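The Wellness App Is Not a Benefit

Every fall the same email goes out. Subject line in sentence case, an exclamation point somewhere in the first paragraph, and news that the company has "expanded its benefits package." I have worked in payroll and HR for small firms most of my adult life, and I have written that email myself more often than I'd like. So take what follows as coming from someone with dirty hands.

This year's version, at the company where I now work part time, announced a partnership with a wellness platform called Visik. Employees get step challenges, a sleep score, a library of breathing exercises and something called a resilience journey. In the same email, four paragraphs down, was the other news. The family deductible on the health plan is going up by $1,450.

I don't think the two items landed in one message by accident. The app is what you talk about when you don't want to talk about the deductible.

The case for these programs is always made the same way. The vendor comes in with a slide deck. Healthy employees cost less, the deck says, and engaged employees stay longer, and here is a chart with a line going up. I sat through the Visik presentation and asked how they knew the people using the app were healthier because of the app. The answer was that users report high satisfaction. I asked again and got a second chart. People who already walk to work and sleep well are the ones who sign up for step challenges. You could hand that same group a free pencil and show that pencil owners have lower blood pressure.

I had a closer look at this at my last employer, Willems, a parts distributor with a warehouse and a small front office. We ran a wellness program there for two years. Participation was strong for the first month, when there was a gift card attached, and then it sank. By the end we had eight regular users, and most of them were in the office. The warehouse crew, who had the bad backs and the night shifts, wanted nothing to do with it. One of them told me he already knew how many steps he took, because he took them for us.

What did the warehouse crew want? I can tell you, because I asked. They wanted a schedule posted more than a few days ahead. They wanted to be able to take a kid to the dentist on a weekday without burning a full day of leave. They wanted the copay on physical therapy to come down. None of this is exciting. You can't put a logo on it, and there is no launch party for a lower copay.

Our broker, Hernell, was no help on this, and I don't say that out of spite. Brokers sell what is on the shelf. When I asked for a quote on a better physical therapy benefit, it took weeks and came back with a shrug. When I asked about wellness add-ons, I had brochures by the next morning. You learn something about where the margin is from how fast people return your calls.

There is also the question of what the app collects. Visik's terms, which I read on a Saturday with a pot of coffee, allow it to share "aggregated insights" with the employer. In a company of thousands, fine, maybe. In a firm our size, the aggregate for the accounting department is almost a list of names. The sales rep assured me there were safeguards. I asked to see them in writing, and I am still waiting.
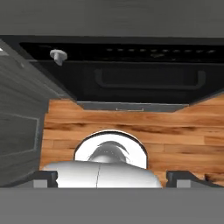

Defenders of these programs will say that something is better than nothing, and that a small firm can't bend the price of health care. The second half is true. We can't. But the money for the app comes out of the same budget as everything else, and so do the hours spent promoting it. Somebody had to write the posters and chase the sign-ups, and for a good part of this spring that somebody was me. Those were hours I could have spent walking people through their claims. Half the staff in any office I've worked in has paid a bill they didn't owe, simply because the statement looked official and the phone line kept them on hold.

A friend in HR at Warnano, a firm not much bigger than ours, dropped its wellness contract and put the money into the employer share of the premium. It came to a small amount per paycheck. There were no complaints about the missing app. I'm wary of making too much of one company's story, and I don't know whether turnover there went up or down afterward. I do know that people could see the difference on a pay stub, and I have never met anyone who could see a resilience journey on theirs.

If you run a small business and a vendor is coming by next week, ask for the evidence on people who didn't volunteer. Ask what the employer can see and get the answer on paper. Then go ask your own staff what they would do with the same money – the night shift too, if you have one – before you sign anything. And if the deductible is going up, put it in the first paragraph of the email.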